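Pourquoi les grands bacs ont-ils des bords penchés ?
Le coin des curieux, par Yulan Gu

Tu as sûrement chez toi une caisse où finissent toutes les affaires qui n'ont pas de place à elles : la peluche, la balle, la dînette, le lacet tout seul, le bouchon dont on ne sait plus à quoi il servait. Chez moi, quand j'étais petite, c'était une vieille bassine, et je t'assure qu'on y retrouvait de tout, même des choses qu'on avait cherchées pendant des semaines ! Dans les ateliers et les entrepôts, les adultes ont aussi leurs caisses à tout mettre, seulement elles sont plus grandes et souvent en métal. On les appelle des bacs.

Un bac, c'est d'abord un fond et des bords
Ça paraît tout bête, dit comme ça. Mais prends une feuille de papier et pose quatre billes dessus, puis penche-la un tout petit peu : les billes s'en vont sous le canapé. Maintenant, replie les côtés de la feuille vers le haut et recommence. Les billes roulent, butent contre le pli et restent là. Voilà le travail d'un bord, il garde les choses ensemble.

Beaucoup de bacs en métal sont faits en tôle. La tôle, c'est du métal aplati en feuille, assez mince pour qu'on puisse la plier avec une bonne machine et assez solide pour ne pas se déchirer. Là où deux morceaux se rejoignent, il y a une ligne qu'on appelle un joint, un peu comme la couture de ton pantalon. Et comme dans les coutures, les miettes et les petits bouts de papier adorent s'y coincer.

Droits ou penchés ?
Certains bacs ont des bords bien droits, comme une boîte à chaussures. D'autres ont des bords qui s'écartent vers le haut, un peu comme un moule à cake ou un saladier. Quand un objet touche un bord penché, il a tendance à glisser vers le milieu, et il est bien plus facile d'attraper quelque chose au milieu que dans un coin ! Pense à la dernière olive du bocal, celle qui se colle contre la paroi et qui se moque de ta fourchette.

Dans un bac gris aux bords penchés, on peut mettre des choses qui ne se ressemblent pas du tout, par exemple un objet en forme d'aubergine et un autre tout duveteux. Le fond garde les traces de frottement, plus claires ou plus sombres selon les endroits.

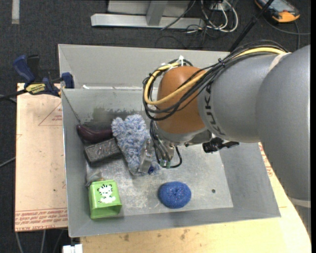
D'où viennent les rayures ?
Chunhua Xie, qui habite à Sillberg et qui a rangé des pièces de métal pendant une bonne partie de sa vie, m'a expliqué qu'un bac neuf brille et que ça ne dure jamais bien longtemps. Chaque objet dur que l'on pose, que l'on pousse ou que l'on traîne peut laisser une petite ligne sur la tôle. Une seule ligne, on ne la voit presque pas. Avec 200 lignes dans tous les sens, le fond devient mat, comme une vieille poêle ou comme une patinoire à la fin de l'après-midi. Le bac tient toujours debout pour autant, et il peut encore servir longtemps.

Les objets mous, eux, ne rayent pas grand-chose. Une peluche s'écrase un peu et reprend sa forme — c'est pour ça qu'on la prend si volontiers par n'importe quel bout. Un objet lisse et rond demande plus d'attention, car il roule ou il glisse entre les doigts.

Essaie à la maison
Il te faut un saladier, une boîte à chaussures et cinq petits objets : une balle, une chaussette roulée, une cuillère, un bouchon et une peluche pas trop grosse.

Mets tout dans la boîte, ferme les yeux et sors les objets un par un, avec deux doigts seulement. Recommence avec le saladier. Lequel a été le plus difficile à attraper ? Est-il allé se cacher dans un coin de la boîte ? Et dans le saladier, où était-il ?

Tu peux dessiner tes deux récipients vus de côté, avec une flèche pour montrer par où les objets ont glissé. Et puis, tant que tout est sorti, profites-en pour remettre la chaussette avec sa sœur.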